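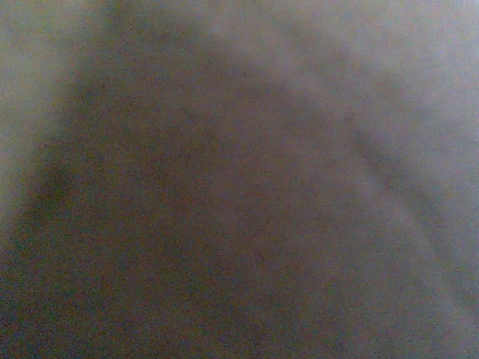
From: Packing bench list
Date: 6/11/25
Subject: Re: Plain cartons, which flaps first?

> We switched our small orders over to plain brown cartons in February, the
> ones that come flat in bundles of 40. I've been folding them the way I
> always did the old ones, long flaps first, then short, and about half of
> them end up leaning to one side before I can get tape on. The bottom is
> never quite square. Is it the board, or is it me? Also, does anyone
> fold on a stone or marble-type top? Ours is slippery and I wonder if
> that's part of it.

It could be a bit of both, but I'd start with the order of the flaps. On a regular slotted carton the short flaps go in first and the long ones close over them. If you put the long ones in first, the short ones end up on the outside with nothing behind the middle of the seam, and the whole thing is free to rack over into a diamond. Your old cartons may have been heavier board, and heavier board will forgive you for that.

What I do, for what it's worth:

Take the flat carton and open it past square. Push the two opposite corners toward each other until it's nearly flat the other way, then let it come back. The factory folds have a memory from being shipped flat and this takes some of it out. If you only open it to ninety degrees it will keep trying to close up on you.

Then run each flap back along its crease before you fold it in. All the way back, until it touches the side of the box if it will go. Do the top flaps while you're at it. A flap that hasn't been broken in will stand up at whatever angle it likes and get in the way of everything you try to put inside.

Short flaps in, long flaps over, and hold the seam together with one hand while you check the corners. I tape after that, never before.
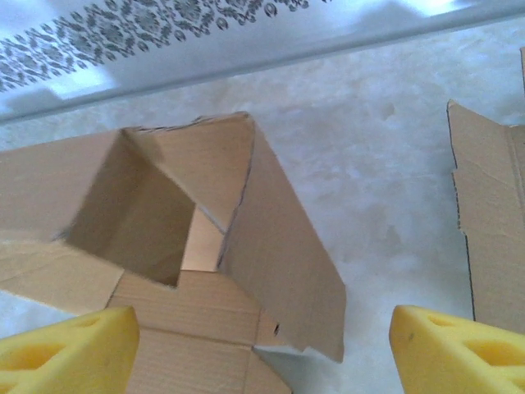

The most common trouble I see is a crease that has drifted. The score line is in one place and the board has bent a little to the side of it, so the panel is now slightly the wrong width and the walls come together at one end. You can't tape your way out of that. Open it flat again, find the score with your thumb, and fold it over the edge of a ruler or a bench. If it has already taken a hard second crease next to the real one, I put that carton aside and use it for padding.

On the slippery top – yes, it makes a difference. I packed on a smooth counter for most of a year at the Flusholm shop and chased boxes around all day. A piece of rubber shelf liner cured it. Some people use a damp dish towel, but I don't like anything damp near cardboard. An old yoga mat cut down works too. You only need a patch as big as the carton.

As for the board itself, I went through this with two suppliers. We had Howells cartons first and then moved to Mamel when the price went up. The Mamel ones are fine once they're made up, but the scores are shallow and they need the extra bending I described. I bought 800 of them and by the end of the second bundle I had stopped noticing. Before you decide yours are bad, look at the cut edges on a few. A little raggedness in the gray-brown fluff along the edge is only a dull blade and doesn't matter. If the liner is lifting away from the wavy part in the middle, that does matter, and I would send them back.

Storage is the other thing to check. Ours used to sit by the loading door and went soft every spring. Keep them flat and off the concrete, with something light on top. If they stand on end for a few weeks they take a bow, and a bowed panel won't ever meet its neighbor properly. I still have a stack from the Sirach closeout that stood on end behind a shelf, and every one of them comes up crooked. They're getting used for books, where the weight at least holds the bottom down.

One more question back to you: are you making them up one at a time as the orders come in, or doing a batch in the morning? I used to do batches and found the ones that sat open, with the flaps loose, were worse by the afternoon than the ones I'd just folded. Now I tape the bottoms right away and stack them inside up. It takes more room, but I packed 2383 orders last year and I can think of only a few where the bottom let go, all of them overfilled.

If you try short flaps first and they still lean, measure the panels on a flat one. Opposite panels ought to match. If they don't, then it's the board after all and you can stop blaming your hands.

Do post what you find. I have to reorder next month and I haven't settled on a supplier yet.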